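조스타노 공방 소식지

만들기 모임 소식: 벽에 건 메인보드, 그리고 진짜 컴퓨터 속

안녕하세요, 조스타노 공방 식구 여러분! 이번 호 만들기 모임 꼭지는 컴퓨터 조립 이야기로 채웁니다. 지난 12월에 "다음에는 뭘 해볼까요?" 하고 여쭤봤을 때 제일 많이 나온 답이 컴퓨터 속을 직접 들여다보고 싶다는 것이었는데, 드디어 준비가 꽤 진행됐어요. 저는 이 주제가 너무 반가워서 원고를 원래 분량보다 길게 써 버렸습니다. 양해해 주세요!

먼저 연습용 판부터 소개할게요. 3D 프린터로 뽑은 회색 모형 메인보드인데, 부품 자리를 도드라지게 만들어서 벽에 걸어 두고 쓸 수 있습니다. 설계는 리안 마실렐라 님이 맡아 주셨고 이름도 '만시야'라고 붙여 주셨어요(왜 만시야인지는 아직도 안 알려 주십니다). 처음에는 책상 위에 눕혀 놓고 쓸 생각이었는데, 벽에 세워 거니까 여럿이 둘러서서 보기가 훨씬 좋더라고요. CPU 자리, 긴 슬롯, 하드디스크 자리가 한눈에 들어오고, 손가락으로 짚어 가며 이야기하기에도 딱 좋습니다.

이 판에서 제가 제일 좋아하는 부분은 하드디스크 자리예요. 3.5인치 드라이브를 새파란 플라스틱 캐디에 물려서 회색 틀에 맞추는 방식인데, 색이 워낙 선명해서 처음 보는 분도 어디를 잡아야 할지 금방 아십니다. 그래픽카드와 초록색 확장 카드도 세로로 자리를 잡고 있어요. 컴퓨터를 한 번도 열어 본 적이 없는 분이라면 여기서 이름과 위치부터 익히시길 권합니다. 틀려도 다시 해 보면 그만이니까 마음이 얼마나 편한지 몰라요!

그다음 단계가 진짜 데스크톱입니다. 케이스를 눕혀서 열어 놓으면 모형에서 보던 것들이 전부 한꺼번에 나타나는데, 처음에는 케이블 때문에 좀 어지럽습니다. 하얀색, 노란색, 검은색 선이 전원 공급 장치 밑에서 우르르 나오거든요. 그래도 긴 메모리 슬롯이 나란히 있는 곳만 찾으면 나머지는 금방 따라옵니다. 저도 처음에 그랬어요. 슬롯을 찾고, 그 옆의 CPU 소켓을 찾고, 그러고 나니 갑자기 지도를 읽는 기분이 들더라고요.

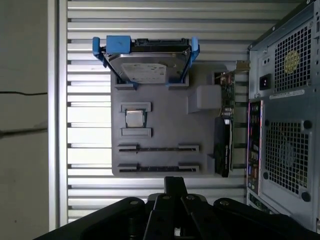
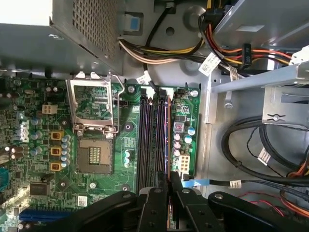
위: 파란 캐디에 끼운 하드디스크가 보이는 연습용 모형판. 아래: 열어 놓은 데스크톱의 메모리 슬롯과 비어 있는 CPU 소켓.

메모리를 끼울 때 꼭 기억하실 것 몇 가지를 적어 둡니다. 모듈 아래쪽 금속 단자에는 작은 홈이 하나 있고, 슬롯에도 그 홈에 맞는 턱이 있어요. 둘을 먼저 눈으로 맞춰 본 다음 똑바로 세워서 내립니다. 힘은 양쪽 끝에 고르게 주시고, 걸쇠가 딸깍 하고 올라오면 끝이에요. 이 딸깍 소리가 정말 기분 좋습니다. 안 들어간다고 세게 누르지 마시고 일단 빼서 방향을 다시 보세요. 열에 아홉은 앞뒤가 바뀐 겁니다.

CPU 소켓은 조금 더 조심스럽습니다. 금속 덮개가 젖혀져 있으면 안쪽의 가느다란 접점 핀이 그대로 드러나는데, 손끝으로 살짝 스치기만 해도 휠 수 있어요. 그래서 이 단계는 한 사람씩 차례로 하고, 옆 사람은 드라이버든 컵이든 소켓 위로 건네지 않기로 했습니다. 음료는 창가 선반에 두시면 됩니다. 전원 플러그는 뚜껑을 열기 전에 반드시 뽑고, 부품을 만지기 전에는 정전기도 한 번 빼 주세요. 니트 소매가 긴 옷은 이날만 참아 주시고요.

샤브남 자토이 님이 부품 이름표를 새로 만들고 계십니다. 한국어와 영어를 같이 적은 작은 카드인데, 시안을 보니 글씨가 큼직해서 돋보기 없이도 잘 읽힙니다. 완성되면 모임 때 한 벌씩 나눠 드릴게요. 집에 가져가서 쓰시던 컴퓨터 뚜껑을 열고 하나씩 맞춰 보시는 것도 재미있을 거예요.

첫 모임은 2024년 5월 7일, 공방 안쪽 작업실에서 엽니다. 한 조에 네 명씩 앉고, 조마다 진행을 도와줄 분이 한 분씩 붙습니다. 첫 시간에는 모형판으로 부품 자리를 익히고, 쉬었다가 데스크톱으로 넘어갈 예정이에요. 공구는 공방 것을 쓰시면 되니 빈손으로 오셔도 됩니다. 평소 쓰시는 십자드라이버가 있으면 가져오셔도 좋아요. 손에 익은 게 제일이죠!

신청은 입구 게시판의 종이에 이름을 적어 주시거나 지파 바이두 님께 말씀해 주세요. 초등학생은 보호자와 함께라면 참여할 수 있습니다. 그리고 집에 안 쓰는 메모리나 하드디스크가 있는 분, 고장 난 것도 대환영입니다! 분해해 볼 부품이 늘 모자라거든요. 하드디스크는 개인 자료를 꼭 지우고 가져와 주시고, 작업실 문 옆의 '부품' 상자에 넣어 주시면 됩니다.

다음 호에는 조립을 마친 컴퓨터에 운영체제를 까는 이야기를 실을 생각입니다. 궁금한 점이 있으면 미리 쪽지로 남겨 주세요.

글: 하시니 사마라쿤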